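Trudeck replacement dishwasher racks — upper and lower
Sold singly or as a pair
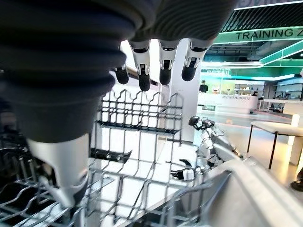
Most dishwashers outlast their racks. The coating wears at the tips of the tines, rust gets into the wire and the plates come out with brown marks, although the pump and the door are perfectly sound. A new rack is cheaper than a new machine and needs no plumber. Look at the shape of the wire before you order. The wave-shaped tines along the top of the upper rack, with horizontal bars running across them, are a good way to tell one pattern from another, and so are the rows of upright tines in the lower one. If yours has straight pegs on the upper rack, ask us first.

The Trudeck racks are coated steel wire in silver-grey. They are sold for Tarkendale full-size machines and for the older Zawadzka models with the sliding upper rail. They do not fit slimline or tabletop machines.

What you get
Upper rack: wire rack, 4 wheels, 2 end stops
Lower rack: wire rack, 6 wheels
Pair: both of the above
The cutlery basket and spray arms are not included. Keep your old ones.

Fitting
Pull the old upper rack out as far as it will go, open the end stops and lift it clear. Move the spray arm across to the new rack if yours is attached to it. Slide the new rack on, then close the stops. The lower rack simply rolls in over the door. Turn both spray arms by hand before the first wash — they should clear the wire all the way round.

Care
Load sharp knives in the basket, blades down. If the coating gets nicked, dry the spot and dab on repair paint the same day. Do not bend the tines with pliers, as this cracks the coating at the base.

Delivery and returns
Orders go out from Trisivura within 3 working days. Unused racks can be sent back within 17 days in the original box. For questions about fit, write to Akua Osei on the parts desk with the model number from the inside edge of your door.

The upper rack was out of stock from October and is now available again.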